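Last updated: Monday, April 18, 2022

FLUTWOOD OPENS ITS TABLE LIBRARY TO THE PUBLIC

You can now borrow a table from us, and I'm pretty chuffed to be the one telling you

Hello from Flutwood! I'm Achilleas Gkikas, I run the workshop, and I don't normally write these things, so bear with me. The short version is that our table library is open. If you live within 30 kilometres of the workshop and you need a table for a birthday, a wake, a sewing weekend, a church lunch or a very big jigsaw, you can come and borrow one of ours. It's free for the first two nights and we only ask for a small deposit, which you get back when the table comes home.

The longer version starts with my own engagement party, when my wife and I rang every hire place in the book and ended up serving dinner for forty off a door and a pair of sawhorses. It was a good night! But I remember thinking that half the sheds in town must have a decent table sitting in them under a tarp, doing nothing from one Christmas to the next.

So last August we put a notice in the window asking if anybody had a table they'd be happy to see used. I thought we'd get a dozen. We got 136, and they came on roof racks, on trailers and in one case on a hay wagon, with the owner's two dogs riding on top of it. Some were beautiful and some were, let's say, well loved. We've spent the months since then regluing legs, flattening tops and getting a lot of old varnish off, and I can tell you that whoever decided to paint oak in brown gloss enamel has a lot to answer for.

Every table in the library has a name and a card. The card tells you how many people it seats, how many people it takes to lift, and whether it'll go through an ordinary doorway with its legs on (please read that bit, we've had a trial borrower take a door off its hinges). The names come from the families who donated them, or from whatever was going on in the workshop that day. Seok is a low one, good for kids or for sitting on cushions, and it's already booked for three birthdays. Niltach is the monster. It seats sixteen, it comes apart in the middle and it still needs four strong people and some patience.

A word about Kakwood, which people have been asking me about. It's our name for the tops we make ourselves from offcuts, when a donated table has good legs but the top is past saving. We sort the strips by thickness, glue them edge to edge, leave them in the clamps overnight and then plane the lot flat. We don't stain them. I like seeing the different timbers next to each other, and if you spill something on one you can sand it back yourself in an afternoon with some medium paper and a cup of tea. Finish it with a bit of hard wax oil and it'll be right for another few years.

We're also starting repair evenings, where you can bring in your own wobbly table and we'll show you how to fix it. Nine times out of ten it's a loose joint and you need a clamp and some glue, and the tenth time it's your floor. There's no charge, but we'd love it if you put a coin in the tin for sandpaper, as we go through a frightening amount of the stuff.

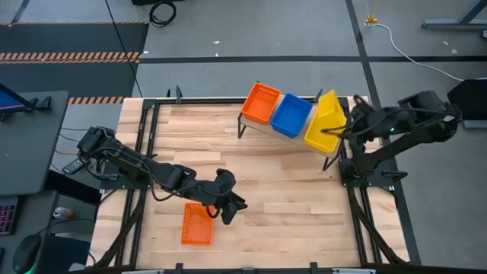 A light timber top in pale, tan and pinkish-brown strips.

How to borrow one: come in, have a look, put your hands on a few. We keep them stacked by size, with the small ones nearest the roller door. When you've found the one you like, we'll write you into the book and help you load it. Bring a blanket and more rope than you think you need. If you haven't got a car that'll take it, ask us, because our neighbour with the flatbed is a generous man and he likes an outing.

Please wipe the table down before it comes back. Candle wax is fine, we can deal with wax. Hot pots straight on the top are not fine, and I will notice. If something breaks, just tell us and we'll mend it, and you're welcome to stay and learn how.

More than 167 people have put their names down for a library card already, which has rather knocked me sideways, so weekends in party season will fill up fast. If you've got a date in mind, get in early.

Media are welcome to visit any weekday morning. Wear shoes you don't mind getting dusty, and ask for me at the counter. I'm usually out the back with the planer going, so ask loudly.

Contact: Achilleas Gkikas, Flutwood workshop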